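Paper and Its Handling
Notes for the second session
Tutor: Anum Talpur

Welcome back, everyone, and a particular welcome to those of you who missed the first session and are picking things up from the handout. Please bring a pencil, a soft cloth, a metal rule if you own one and, above all, an old shirt to work in. Aprons are in the tall cupboard if you forget.

Last time we talked mostly about how paper is made. This week is about the large sheet, which frightens people far more than it ought to. I remember very well being handed my first one and holding it out in front of me like a wet towel, with my arms as wide as they would go and no idea where to put it down! I creased it, of course. You will probably crease one too, and it really doesn't matter, we keep the creased ones for testing paste.

Clearing the table

Start with the surface. Wipe it down with a dry cloth, then run the flat of your hand over the whole of it, slowly, right out to the corners. Your palm will find a crumb or a splinter that your eye has missed. If the table has rounded corners, as a good many do, don't use the corner to line up your sheet. Use one of the long straight edges and leave a narrow margin of table showing beyond the paper, so that you have something to judge by.

Rings and bracelets off, please. Sleeves up. Tea stays on the windowsill (I am as guilty as anyone).

Lifting and carrying

Take the sheet by two opposite corners, the diagonal ones, and let the middle sag into a gentle curve. The curve gives the paper a little stiffness. If you grip it by two corners on the same side it hangs like washing, and the first draught from the door will fold it for you. Those little half-moon dents you get near the edges come from pinching too hard with the thumb. Hold it as you would a slice of cake you didn't want to mark.

When two of you are carrying a sheet between you, agree before you set off who is walking backwards.

Laying it down

Lower one corner first, then let the rest follow across the table at its own pace. Don't drop it flat from a height, as the air gets trapped underneath and the sheet skates off sideways. Once it's down, leave it for a minute or two and have a look at it from low down, with your chin nearly on the table. You are looking for waves along the edges and for any lift at the corners. A sheet that has been stored in a roll will want to go back to being a roll, and it needs weights and patience, and possibly a night under boards.

Finding the grain

We did this with small pieces last time, and it's the same here only bigger. Bend the sheet over gently, without folding, and feel how much it resists. Then try it the other way. The easier bend runs with the grain. Mark the direction with a light pencil arrow in a corner, and do it now — you will be quite certain you'll remember, and after the break you won't. 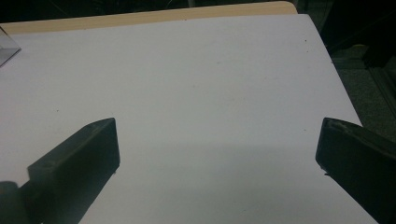 A word on white, too, as it came up in the questions. White paper takes its colour from the light in the room to a surprising degree. In a dim room it goes cool and rather grey, and beside pale wood it can look cooler again. So when you are matching a repair to an old page, carry both pieces to the window and look at them together, then look again under the lamp before you commit to anything. Samina Afridi, who taught me, kept her offcuts in envelopes with the time of day written on the front, and I have come round to thinking that was very sensible.

For practice before Thursday

Lay down and lift the same sheet 4 times, without help, and notice where your hands want to pinch. Find the grain on three kinds of paper from around the house, such as a page of newspaper, some wrapping paper and an envelope opened out flat. Bring the pieces with you with their arrows on.

Next time we shall be tearing and cutting, and Bushra Mirani will be joining us for the second half with her bone folders.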